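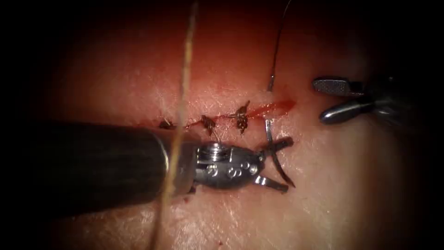 **Rukhsana Mohmand**, instrument tester and wiki editor, Jandstead bench group
Page last edited 04/08/2021

**Needle grippers (suturing)** are the small jaws at the end of a surgical robot arm that hold a curved needle and pull thread. I look after this entry because I spend most of my working week with these things, and because the old version was three lines long and one of them was about pliers! Please add to it if you know more than I do, especially on the older wrists.

## What they are

A needle gripper has two jaws, a wrist that lets them turn, and a long shaft that carries the drive cables back to the arm. The shaft is the boring bit, but it gets in the way more than you'd expect (the left one takes up a good corner of my view most days). The jaws open and close on a pivot. Some have fine teeth on the inside faces, some have broader grooves, and people will argue about which is better all through lunch.

The needle is an arc, so it wants to roll. Grab it at a bad angle and the tip swings off as soon as it meets tissue. A good gripper holds it still without chewing up the surface, and lets go cleanly when you ask.

## Types we've compared

**Skelten.** Narrow jaws with fine teeth. I like these for driving the needle, and they've been my first pick since March. They hold a needle tight across the jaws even when the wrist is turned well over. They're fussy about thread, though, and will fray it if you pull hard.

**Lekota.** Broader jaws with shallow grooves. Kinder to thread and much nicer for tying, but the needle can creep. I usually put one on the helping arm and leave it there.

**Hullero.** Technically a controller, but it gets lumped in with the grippers because it decides how hard they squeeze. It updates the grip force 200 times a second, and you really can feel the difference if you go back to the old box afterward. It also beeps. I haven't found the setting for that.

## How a trial goes

We use two arms on one straight cut and close it with single knots, working along from one end. The picture at the top catches a trial partway: three knots tied, the right end of the cut still open and bloody, the curved needle at the left jaws and the other gripper coming in from the upper right. The tan blur across the left side is a strand much nearer the lens than the work.

I score each stitch on needle slip, number of regrasps, and how the tissue looks around the knot. Spacing gets a note too, but I don't put it in the score, as that's mostly down to whoever is driving (me, usually, and I have good days and bad days).

So far the log holds 352 trials and 2,279 stitches. Most of the regrasps happen at the handoff, when one gripper passes the needle to the other and both sets of jaws want the same bit of metal. My own worst was 9 regrasps on a single stitch, and I went for a walk after that one.

## Cameras

A close view is lovely for judging the bite of the needle and pretty poor for everything else. Thread that hangs near the work can be nice and sharp while anything closer to the lens turns into a fat soft stripe. Shine is the other headache. Polished wrists throw small bright spots, and so does a moist surface, and if the light is too strong I lose the thread against the glare. I turn it down a little before tying and bring it back up for the next stitch.

## Open questions

- Do finer teeth wear out faster, or do I just use those jaws more?
- Is a mixed pair (one narrow, one broad) better for beginners? I think so, but I've only got my own stitches to go on.
- Short tails or long tails when scoring knots? The log has both, and the early entries don't say which.

## See also

Wrist joints; Grip force; Thread handling; Camera placement (needs work, please help)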